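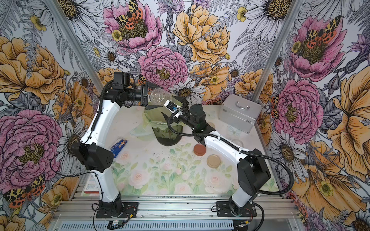 Keeping rice in glass jars long term, and getting rid of pantry moths

Margarida Vieira
Posted 11/22/22 in Kitchen & Pantry
589 views

Hi everyone! I finally have a real pantry after years of keeping everything in one cupboard over the stove, and I am so excited to fill it. I bought a big sack of white rice at Sampaio in Boltville (their bulk aisle is wonderful, go if you're nearby) and I'd love to move it into glass jars so I can see what I have.

My trouble is that the last time I bought this much rice I got little moths. They came out of the flour first and then they were in everything, even a box of tea. I threw out the lot and cried a bit over the good basmati.

So, can I pour the rice straight from the sack into jars, or do I need to do something to it first? Do bay leaves work? And how long will it keep? We eat rice maybe four nights a week, and there's also a smaller bag of brown rice that I haven't opened yet. The pantry is on an inside wall and stays pretty cool, but there's no door, so it does get light in the afternoon.

Thank you in advance, I love this site!

Olga Magalhães
Accepted reply

Congratulations on the pantry! Yes, glass is great for rice, and you can absolutely do this without moths.

Freeze it first. Split the sack into freezer bags, squeeze the air out, and lay them flat in the freezer for a week. Any eggs that came home with the rice won't survive that. Then take the bags out and leave them CLOSED on the counter until they're completely back to room temperature, overnight if you can. If you open them cold, moisture from the air settles on the grains and you'll be sealing damp rice into a jar, and then it can go moldy on you.

While the rice is in the freezer, do the shelves. Empty them completely and vacuum the corners, the shelf-peg holes and the underside of each shelf, where the moths love to leave their cocoons. Wipe down with hot soapy water and let everything dry. Empty the vacuum outside! 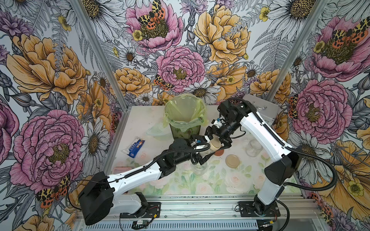
Check your lids too. A screw lid with a soft liner, or a clip-top with a rubber ring, is what you want. The larvae are tiny and will crawl right along the threads of a loose lid. Old rings get stiff and crack, so give them a pinch before you trust them. I bought a jar lot at a church sale and had to replace nearly every ring, but they're still the best thing in my kitchen.

White rice will keep for years like this. Brown is different, it has oil in the bran and goes stale in about six months on a shelf. Keep that one in the fridge or freezer and sniff it before cooking. If it smells like old crayons, out it goes.

Bay leaves: I put one in because my grandmother did. I wouldn't count on it.

Lourenço Arruda

just pour it in, my family never froze anything and we've been fine. keep it out of the sun though. and get the sticky traps with the lure, 9 dollars at the hardware store, they catch the males and you'll know early if you have a problem

Graça Meireles

Olga's reply is so good, I'm doing my shelves this weekend! Adding a couple of things that have helped me.

Put the date on the jar. I use a wax pencil on the glass and it wipes off with a dry cloth. I also write the water amount on the side, which saves me digging for the bag every time. For my everyday jar that's 190 grams of rice to 400 ml of water, and it feeds the two of us with a little left over for fried rice the next day.
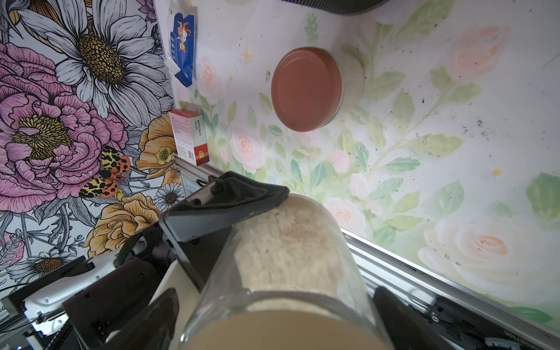 Never top up a jar that still has rice in it. Use it all, wash it, dry it properly (I leave mine upside down on a rack overnight, then right side up for a few hours) and then refill. Otherwise the oldest rice sits at the bottom forever.

A wide mouth is worth paying for as well! You can get a measuring cup in there, and your whole hand when it's time to scrub.

Margarida Vieira

Thank you all so much!! The first bags are in the freezer and I've moved the ice cream to my sister's. Olga, two of my rubber rings snapped when I pinched them, so I'm off to find new ones. Graça, does the wax pencil come off if the jar gets steamy near the stove?

Graça Meireles

Mine hasn't, but I keep the jars on the other side of the room. Try it on one first!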